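Parts Handling and Kitting Forum
Board: Trays, Dunnage and Bench Storage
Topic: Compartment trays for short turned parts

bench_admin_wusov
Members of this board are invited to comment on a revision to the Wusov bench storage instruction. The present text permits short cylindrical parts to be kept either in a divided plastic tray or on a perforated metal tray. The proposed revision would require the divided tray for all finished parts and would limit the perforated tray to parts that are to be washed or sorted. Parts are to be placed one to a cell. Comments received before the end of September will be considered.

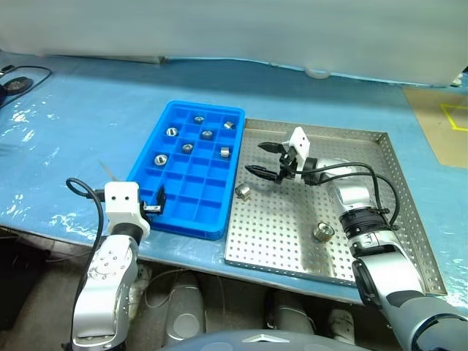

Page 4

The current text does not state whether a part must stand upright in its cell or may lie on its side. Both positions are found at the bench, and the divided tray accepts either. The drafting group has no fixed view and would welcome one.

tolerance_desk
The revision is supported in general. With regard to position, I recommend that upright placement be required. A part with its opening facing up can be checked for burrs without being lifted. A part on its side must be picked up and turned, and each additional handling is an opportunity for a scratch on the outer face.

Rimo_Stores
I must disagree with the previous member. Our stores department applied an upright rule for one season and withdrew it. Operators spent more time correcting parts than filling trays. The walls of the cell already keep one part from striking the next, and this is the purpose of the tray. A lot of 500 pieces should not be delayed over the way they sit.

tolerance_desk
The objection is noted. My comment concerned finished parts only. Where a lot is awaiting wash, I agree that position is of no importance.

quiet_caliper
May I ask that the instruction also address the order of filling? Our site fills from the top row down. Other sites place parts wherever a cell is free, and the person who takes over the bench cannot tell whether a gap is intended or a part has been removed.
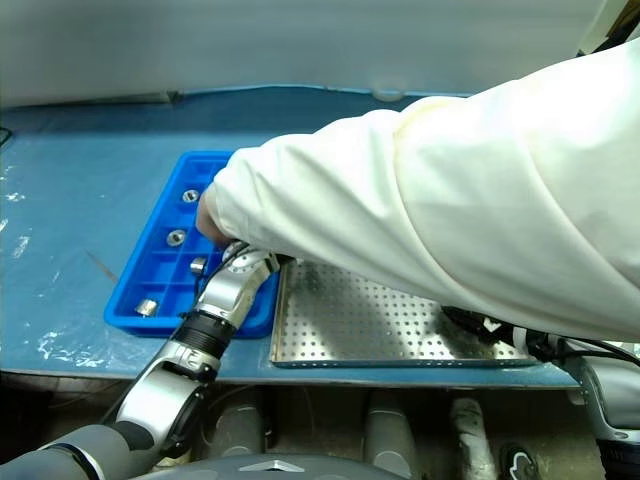
Mendonça writes that gaps should be permitted where parts are being withdrawn for measurement, provided that the remaining parts are left in their original cells. Closing the gaps destroys the link between the cell and the entry on the measurement sheet.

quiet_caliper
That is a reasonable exception. I would then propose separate wording for filling and for withdrawal.

Rimo_Stores
Agreed as to withdrawal. As to filling, we would accept a row order but request that it be stated as a preference.

bench_admin_wusov
The following wording is offered for comment.

4.1 Finished parts shall be placed one to a cell, beginning with the top row where practicable.
4.2 Parts withdrawn for measurement shall be returned to the same cell. Remaining parts shall not be moved.
4.3 Perforated trays shall be used for parts awaiting wash or sorting, in a single layer.

The question of upright placement remains open.

tolerance_desk
Please add to 4.3 that perforated trays are to be wiped before use. Residue on the floor of the tray transfers to the parts.

bench_admin_wusov
The addition will be made. Members using the Movon label set should note that tray labels will need to carry the new clause number.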